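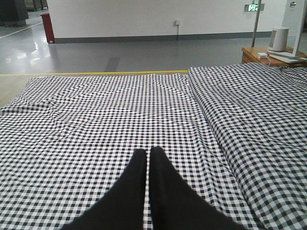 Cloth edge detection from the wrist camera, checked fabric

Started by dridero_kum

Setup first. Two-finger gripper, wrist camera, cloth on a flat surface. The task is to find the free edge of the top layer, pinch it and fold it back. On plain grey fabric our edge network is fine. On black and white gingham it falls over. It picks check boundaries as edges, and where one layer lies over another it will often follow a stripe straight past the real seam.

Training set is 3,623 labelled frames, mostly solid colours. I've tried blurring the input and that kills the real seam along with the checks. Has anyone got a method that doesn't need a depth camera? We have no room for one on the wrist.

Kumiko

----

sarkberg_shaf

How many of those frames are patterned? If it's only a handful, I'd fix that before touching the method. We had the same trouble with striped tea towels at Sarkberg and more data sorted most of it.

----

dridero_kum

11 patterned. I know.

----

m_gruber

I disagree with Shafiq on this one. You can label gingham all February and then somebody hands you tartan. The useful cue is that the pattern is regular. Estimate the local grid direction and spacing, then look for where the phase jumps. A wrinkle bends the grid but keeps it continuous. An overlap breaks it, and if the top layer is puffed up toward the camera the checks get bigger as well, so you've got a second cue for free.

I use a bank of Gabor filters on 21 pixel windows. Runs fine on the CPU.

----

sarkberg_shaf

And when the two layers happen to line up?

----

m_gruber

Then you lose the phase cue along that stretch. It's rare for them to line up along the whole seam.

----

Martim A

Has anyone asked about the fingers? On ours the fingertips sit in the bottom middle of the image and the network learnt to fire on the strip of fabric between them. It looked like a great detector until we changed the fingers. Mask them out using the joint reading, with a few pixels of margin for the blur. A fixed mask only works at one opening width.

Same goes for anything past the end of the cloth. Painted floor lines are lovely straight edges and the detector will take them every time. We project the work surface boundary into the camera from the arm pose and throw away everything outside it.

----

dridero_kum

Fixed mask here, drawn with the gripper nearly closed. So it's wrong for most of the approach. I'll change that today.

Boundary crop we already do, but the hand-eye calibration is old, so it's padded a lot.

----

Akihiko_Y

Recalibrate before anything else. A padded crop lets the floor back in, and on a glossy floor the light reflections move whenever the arm moves. You'll be chasing false edges that are different in every run.

Another option is to move the camera. Take two views a few centimetres apart and compare the shift. The raised layer moves more than the flat one.

----

sarkberg_shaf

Repeating pattern though. Your matcher will happily slide over by one check.

----

Akihiko_Y

Keep the baseline short enough that the shift stays under half a check. You know the motion from the encoders, so the search range is small.

----

m_gruber

Agree with that, and you can use my grid spacing estimate to set the limit.

----

dridero_kum

Update. Recalibrated and moved the mask to follow the finger opening. False picks between the fingertips are gone. It still follows stripes near the folds, so those were two separate problems.

Phase method is half written. It finds the seam well on the flat part and gets confused where the wrinkles run diagonally. Mechthild, do you smooth the grid direction before you look for jumps?

----

m_gruber

Yes, median over neighbouring windows, direction only. Leave the phase alone or you'll smear the seam. If the wrinkles are tight, drop the window size, but keep at least two full checks inside it.

----

sarkberg_shaf

I'd still label more gingham.

----

dridero_kum

Doing both. Labelling this afternoon, and I'll post the filter settings once the folds work.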